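Green Claims and Site Walk-Round: Primary School Checklist With Comments

Ferero Primary, main building, annexe and grounds. Checked against last November's action list.

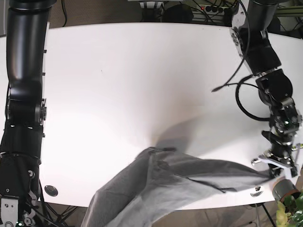
How to read this

Each item has a result (Yes, Partly, No, Not seen) and a comment. "Not seen" means I asked and was shown a policy, a poster or a promise. I have not given credit for intentions. Where the school's own summary says one thing and the walk-round says another, I have gone with the walk-round.

Section 1. Waste and recycling

1.1 Recycling bin in every classroom
Result: Partly
Comment: Present in the main building. The annexe has bins but two are being used for lost jumpers. The action list has this marked "complete".

1.2 Bins labelled so that a five-year-old can use them
Result: No
Comment: Labels are in small type and list materials by name. "Mixed card and fibre" means nothing to Reception. The school said new picture labels were ordered. No order was produced.

1.3 Recycling kept apart after it leaves the classroom
Result: No
Comment: The question I most wanted answered. Bags from both kinds of bin go out on the same trolley and all the bags are black. I was told the cleaners "know which is which". The cleaning contract says nothing about it. Until the bags are different colours I would not repeat the recycling rate given on the website.

1.4 Battery collection point safe and emptied
Result: Partly
Comment: Tube is by the office, lid fits, out of reach of the smallest children. It was full to the top. Terminals are not taped. Ask the supplier for a collection date in writing.

1.5 Food waste weighed
Result: Not seen
Comment: A chart in the dining hall shows waste falling every week in a very straight line. There are no scales in the kitchen. When I asked how the weights were arrived at I was told by eye. Take the chart down or buy scales.

Section 2. Energy

2.1 Meter readings taken monthly by the school
Result: Partly
Comment: Readings exist for most of the year, with a gap over the summer that has been filled in with the same figure repeated. The use for the last full month is entered as 2,063 units. The bill for the same month is marked "estimated", so the two can't be checked against each other.

2.2 Lights off in empty rooms
Result: Partly
Comment: I walked round at lunch. Of 26 rooms, most were dark. The library, both ground-floor toilets and the music store were lit. The toilets have sensors, which seem to be set for a very long stay.

2.3 Heating controls can be reached and understood by staff
Result: No
Comment: The main panel is in a locked cupboard and the instructions taped to the door are for a different model. Staff in the annexe open windows when it gets too warm. The savings claimed for the Plondo control system assume that somebody adjusts it.

2.4 Radiators clear of furniture
Result: Partly
Comment: Better than November. Bookcases have been moved in the junior corridor. The infant end still has a row of coat racks across the longest radiator.

2.5 Solar panel display working
Result: No
Comment: The screen in the entrance hall is on and shows a logo. It has no reading. The panels may be doing very well. I can't tell and neither can the children, for whom the screen was bought.

Section 3. Water

3.1 Dripping taps reported and mended
Result: Partly
Comment: Log is kept and is honest. The tap in the art area appears in it four times.

3.2 Water butts lidded, stable and marked as not for drinking
Result: No
Comment: Three butts. One has no lid. One stands on bricks that move when pushed with a foot. None is marked. This is the item I would do first, ahead of everything else on the list. Fence off the unlidded one today.

3.3 Outside tap off when not in use
Result: Yes
Comment: Off, and the handle is kept in the office.

Section 4. Garden and pond

4.1 Pond fenced, gate self-closing and lockable
Result: Partly
Comment: Fence is sound all the way round. Gate closes by itself if opened wide. If opened only a little it stays where it is. Adjust the spring and test it from every position.

4.2 Risk assessment for pond dipping
Result: Partly
Comment: There is one, and it is a good one, but it was written for a different school. The name has been changed on page one and left on page three. It sets a ratio of adults to children and mentions a handrail. There is no handrail.

4.3 Tools stored safely
Result: Yes
Comment: Shed locked, tools hung with points down, child-sized tools kept apart from the full-sized ones. Nothing to add.

4.4 Raised beds in good order
Result: Partly
Comment: Two beds have split corners with screws showing. The rest are fine. The claim that the beds "supply the school kitchen" should be toned down. The kitchen remembers some courgettes.

4.5 Compost bins managed
Result: Partly
Comment: One working well. The second has crisp packets in it and a strong smell. Keep it closed to pupils until it has been emptied.

4.6 Poisonous plants checked
Result: Not seen
Comment: The last check is said to have been done by the grounds contractor, El Ouafi. The school does not hold a copy. Ask for it, and ask what was looked for.

Section 5. Travel to school

5.1 Travel survey is current
Result: Partly
Comment: Survey done. The headline is that 57 per cent of pupils walk, scoot or cycle. The hands-up count was taken during a walking week with stickers on offer. Repeat it in an ordinary week, without notice, and publish whatever comes out.

5.2 Cycle and scooter parking safe
Result: Partly
Comment: Racks are firmly fixed. The scooter rack is placed so that children have to cross the delivery bay to reach it. Move the rack or move the delivery times.

5.3 No engines idling at the gate
Result: No
Comment: Banner on the railings is large and cheerful. Under it, at going-home time, several cars had their engines running. A banner is not a control measure. Somebody needs to go out and ask.

Section 6. Pupil involvement

6.1 Pupil group meets and keeps notes
Result: Yes
Comment: Notes are in the pupils' own writing and include disagreements, so I believe them. They raised the black bag problem two terms ago. See 1.3.

6.2 Pupils' tasks are safe and supervised
Result: Partly
Comment: Litter picking is done with gloves and pickers and an adult present. Emptying the classroom bins is done by older pupils without gloves, on the stairs, at the same time as the lunch queue. Stop this or change the time.

6.3 Pupils get an answer when they raise something
Result: No
Comment: Of the points in their notes I found written replies to none. I was assured they get told. The pupils I spoke to looked doubtful.

Section 7. Suppliers and paid schemes

7.1 "Green" cleaning products checked for hazards
Result: Partly
Comment: The Grillus floor cleaner has leaves on the label and a warning symbol on the back. It was under a sink in an unlocked cupboard. Safety sheet was in the office, for the previous product. Lock the cupboard and get the right sheet.

7.2 School knows what its eco membership pays for
Result: Partly
Comment: There is an annual fee, a certificate and a newsletter. I asked what evidence had to be sent in and was told an online form with tick boxes. No visit, no sampling. The certificate is in the entrance hall, next to the screen in 2.5.

7.3 Paper use monitored
Result: Partly
Comment: Copier counts are kept by department. The target was a cut of 30 per cent. Copies fell, but the school also began sending larger jobs to an outside printer, and those are left out of the count. Put them back in and see what is left of the cut.

Actions, in the order I would do them

Today: fence off the unlidded water butt and take the wobbly one down (3.2). Lock the cleaning cupboard (7.1). Stop bin emptying on the stairs at lunch (6.2).

Within a fortnight: pond gate spring (4.1). Exposed screws on the raised beds (4.4). Rewrite the pond risk assessment for the pond you have (4.2). Get the plant check from the contractor (4.6). Battery tube emptied (1.4).

Before the end of next term: different coloured bags, and a line in the cleaning contract (1.3). Picture labels (1.2). Scooter rack (5.2). Correct instructions for the heating panel (2.3). Written replies to the pupil group (6.3).

Leave off the website until there is something behind them: the recycling rate, the food waste chart, the walking figure and the line about supplying the kitchen.

School's response

The school has accepted all the "today" items. It disputes 1.5 on the grounds that the kitchen staff are experienced, and 5.1 on the grounds that the method matches the survey guidance. Both results stand. On 2.5, the school says the display was working the day before the visit. Send a reading and I will change the result.

Checklist closed: July 20, 2023
Next check: November, without a date given in advance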